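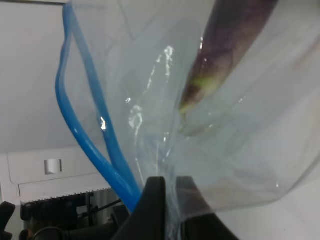
Looks like an eggplant, bagged.

1/ Notes on the tenant mix at Cotora, the mall off the ring road, now that the new directory is posted. I track retail leasing, so this is mostly floor area and door positions.

2/ The old department store box is being split. Ground level goes to Grurneo (groceries) and Gerlach (housewares). The upper level stays dark until July at the earliest. The escalator in that wing is fenced at both ends.

3/ Grurneo gets the outside entrance plus one mall entrance. The mall entrance closes an hour before the outside one. Anyone parked on the north deck after that walks the long way, past the loading dock.

4/ Parking: 500 spaces on the north deck, 200 on the surface lot by the cinema. The 60-minute pickup bays are counted in the 200. The leasing brochure lists them separately, so its total comes out too high.

5/ Seltel has moved from a kiosk to an inline unit, number 38, next to the shoe repair. The kiosk pad is still marked on the floor plan as available. Power is already run to it.

6/ Food court: same footprint, fewer fryers. Two of the units share an exhaust duct, and the lease plan shows both as "no open flame." That limits who can take them — expect juice, salads or cold noodles.
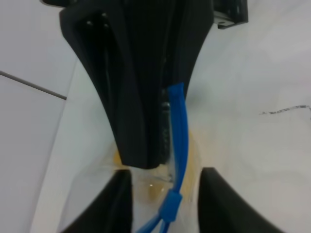
Heledd Morgan replied that the duct was rebalanced last year and one of those units is cleared for a flat-top, with the restriction left on the plan by mistake.

7/ Noted. If that's right, the corner unit is worth more than the asking rent suggests. I'll check it against the permit drawings and correct post 6 if needed.

8/ Hours on the directory are mall hours only. Grurneo and the cinema keep their own. The posted sheet has a footnote for the cinema and none for Grurneo.

9/ Restrooms by the old box are closed for the duration of the split. Nearest open ones are behind the food court, left-hand corridor, past the ATM.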